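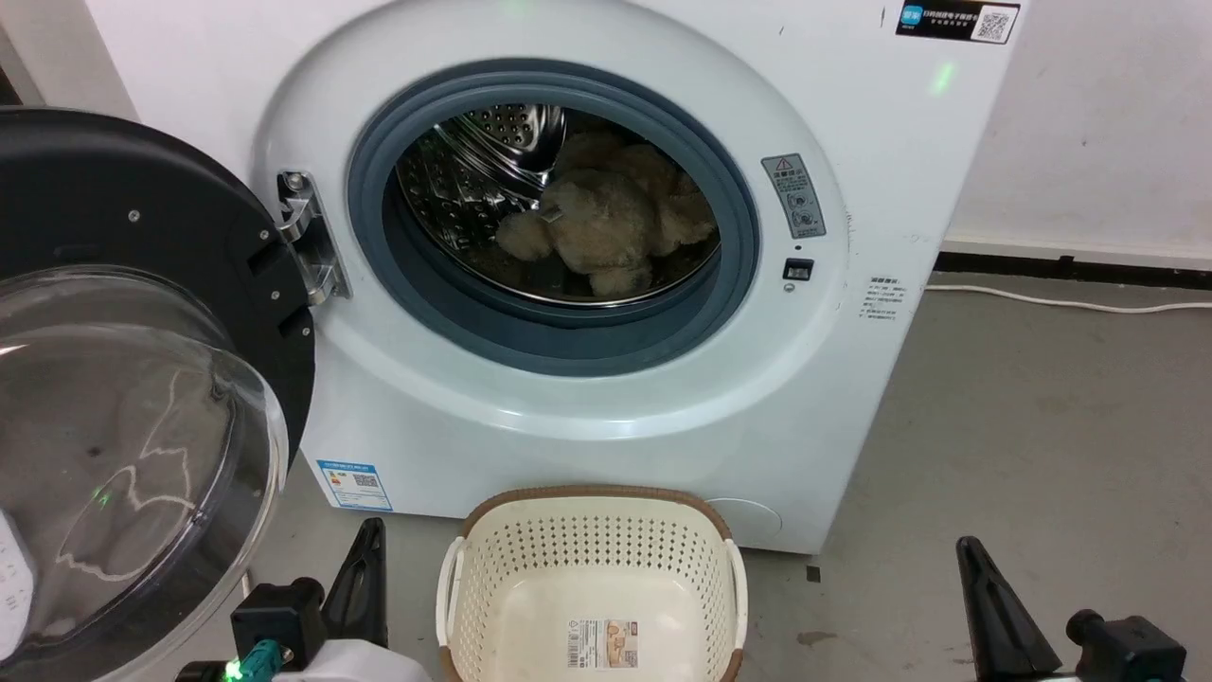 Robô entra no turno da lavandaria da Dokwood e a equipa troca de tarefas

Domingo, 21 de janeiro de 2018

Passei uma manhã inteira na lavandaria da Dokwood, em Jurkeston, e saí de lá com vontade de nunca mais me queixar da roupa cá de casa. A Dokwood aluga brinquedos e têxteis a creches e ludotecas, e tudo o que volta tem de ser lavado antes de sair outra vez. Estamos a falar de 3016 peças só no último trimestre, entre mantas, capas de almofada e, claro, peluches (muitos peluches!).

A novidade é que desde o outono há um robô de dois braços a tratar da parte mais chata: tirar as peças do tambor e passá-las para o cesto. Chamam-lhe Cloten, que era o nome do projeto na proposta do fornecedor e foi ficando. Trabalha com máquinas de carregamento frontal iguais às que muita gente tem na cozinha. Perguntei logo porque não tinham comprado uma linha industrial e a resposta foi curta: o preço, e o facto de os brinquedos serem lavados em cargas pequenas, separadas por cliente.

Quem me mostrou a casa foi Ivar Lunde, o responsável do turno da manhã. Antes do robô, era ele e mais uma pessoa a esvaziar máquinas, dobrados para a frente, máquina após máquina. "Fazia isto 103 vezes por dia, contei uma vez por teimosia", disse-me ele, a rir, mas com a mão nas costas. Agora faz a triagem à entrada, verifica costuras e olhos soltos e decide o que ainda pode ser alugado e o que vai para reparação.

Confesso que fui à espera de uma coisa mais rápida. O Cloten não tem pressa nenhuma! As pinças pretas são estreitas e têm de apanhar o peluche num sítio onde o tecido não escorregue, e um urso fofo, todo encolhido no fundo do tambor, não ajuda nada. O Ivar diz que uma pessoa despacha a mesma carga em metade do tempo. Só que a pessoa, entretanto, está a fazer outra coisa, e foi essa a conta que convenceu a direção.

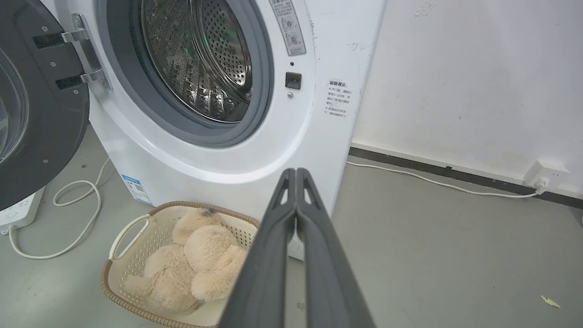
O que mudou para quem lá trabalha

Ninguém foi despedido, e essa foi a primeira pergunta que fiz. Os dois postos da manhã mantiveram-se, mas mudaram de conteúdo. A inspeção, que dantes se fazia à pressa no fim do turno, passou a ter bancada própria, com boa luz e cadeira regulável. A reparação, que ia toda para fora, para a oficina Løken, faz-se agora em parte na própria lavandaria. Uma das funcionárias aprendeu a coser olhos e orelhas e contou-me que gosta muito mais disto do que de andar de cesto na mão.

Também há queixas, e ouvi-as sem ter de insistir. A primeira é o cesto: o robô conta com ele encostado à frente da máquina, e quem passa e lhe dá um toque com o pé arrisca-se a ter de o pôr no sítio antes de o trabalho continuar. A segunda são os alertas no telemóvel. Quando uma peça fica presa, o sistema chama alguém, e nas primeiras semanas chamava por tudo e por nada. O Ivar chegou a desligar o som à hora do almoço (e fez muito bem, digo eu).

A terceira é mais séria. O pessoal queria saber quem responde se um brinquedo sair estragado, e durante algum tempo andou tudo no ar. Ficou agora escrito que os danos na descarga são registados em nome do equipamento, e não do funcionário de turno. Parece um pormenor, mas foi o que mais tranquilizou a equipa, pelo que percebi nas conversas junto à máquina do café.

Quanto ao salário, houve um acerto: quem passou para a inspeção e a reparação recebe mais 50 euros por mês. Há quem ache pouco. O Ivar encolheu os ombros e disse que as costas dele agradecem na mesma, mas que em abril, quando o acordo for revisto, vai voltar ao assunto.

É também em abril que a Dokwood decide se compra um segundo robô, desta vez para meter a roupa nas máquinas. Por enquanto, carregar continua a ser trabalho de gente, tal como escolher o programa e o detergente. Eu ainda tentei esvaziar uma máquina para comparar. Fui mais rápida do que o Cloten, sim senhora, mas à terceira carga já estava à procura de uma cadeira.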